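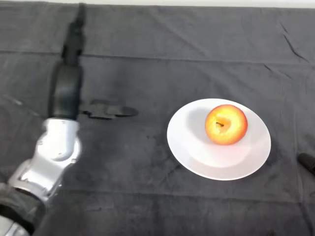

Davport long-arm booklet stapler

Reviewed by Vittoria Leone
August 8, 2020

I edit Paston, a fan fiction zine that has been going long enough for the early issues to have been run off on a school duplicator. It is A5, saddle-stitched, with a card cover, and I fold and staple every copy at home. The old stapler finally bent its anvil in June, halfway through a reprint, so I bought the Davport with my own money and have used it on one full issue and one flyer since then. The issue had a print run of 300.

The Davport is a manual stapler with a long arm, meant for putting staples into the fold of a booklet. It comes in a plain box with a box of staples, a leaflet and a sliding paper stop. The stop has to be fitted by the buyer. It goes on with a thumbscrew and the leaflet shows this clearly enough, though the drawing has the screw on the wrong side.

The reach is long enough for A4 portrait pages folded in half the other way, if anyone still does their zine at that size. For A5 it is generous. You set the stop so that the fold lands under the head, put the open booklet face up against it, and press. There is a centimetre scale printed on the base. Mine was slightly out against a steel rule, by a hair at one end and rather more at the other, so I ignored the scale and marked my own line in pencil. I have since gone over the pencil in permanent marker.

Capacity

The leaflet says 16 sheets of ordinary copier paper. I think this is fair for copier paper and optimistic for what most of us print on. My inside pages are slightly heavier than office stock because I don't like the art showing through, and the cover is proper card. With the full 16 inside the cover the legs came through but did not close flat, and a few of them scratched. I took the issue down by one sheet, which meant moving the letter column to the inside back cover and losing an advert for our own back numbers. At that thickness it closed properly nearly every time.

If your zine is a long novel with a card cover, this won't do it. You need a heavy-duty model or a comb binder. I borrowed a comb binder for our last novel and the readers who wrote in preferred it, as the book would lie open on a table. It does cost more to post.

Using it for a whole print run

I did the run over two evenings. Pressing is done with the heel of the hand and it needs a firm, straight push. If you lean on it from one side the staple goes in crooked. The head has a rubber pad which is too small for comfort, and by the end of the first evening I was using a folded tea towel on top of it. It stayed put on the kitchen table without clamping, as the feet are good.

Jams were fewer than I was used to. When it does jam, the magazine slides out at the back and you can get at the bent staple with a small screwdriver. My old one had to be turned upside down and hit. The Davport jammed most often at the end of a strip, when there were only a few staples left, so I got into the habit of topping up early.

It takes standard staples. I used the supplied box first and then a box of Sonow ones from the stationer's on the high street, and could find no difference in how they fed. The Sonow ones are a bit brighter in colour. Collectors who are worried about rust marks in thirty years' time should look for stainless, which I have not tried in this machine. Anyone who has opened an old zine and found two brown holes where the staples used to be will know why it is worth asking.

Two staples per booklet is right for A5. I tried three on the first few and it only made the spine stiff.

The stop

The paper stop is the weak point. It works loose. I tightened it at the start and found after a while that the staples had wandered off the fold and onto the back cover. I had to pull those copies apart and do them again, and some of the covers were not fit to sell. A rubber washer under the thumbscrew has cured it so far. It should have been supplied with one.

Compared with the Costa

Our art editor has the Costa, which is cheaper and which I have used at her house. The Costa has a swivelling head in place of a long arm, so you can turn it to staple in line with the spine. It is lighter and fits in a drawer. It is also fiddly to line up, as you can't see the fold once the head is over it, and the hinge on hers has gone slack. For a small run of something thin, such as a con flyer or a one-story giveaway, I would use the Costa and not mind. For a full issue I want the long arm.

Folding

A new stapler won't fix bad folding. Most of the untidy zines I get in trade have been folded a few sheets at a time and put together afterwards, so the edges step in and out. Fold the whole booklet together with the cover on, run a bone folder down it, open it, staple, and fold it again. Then leave the copies under something heavy overnight. I use the bound run of another club's newsletter.

Verdict

Good reach, steady feet, few jams, easy to clear. Poor stop, small pad, and a capacity figure that should be taken with your own paper in mind. I would buy it again for Paston at its present length. If the next issue runs over, and the editor has already been sent two novellas, it will have to be split into two parts.

Spare anvils are listed in the leaflet but I have not yet found a shop that stocks them. If any reader has ordered one by post, please write in and say where from.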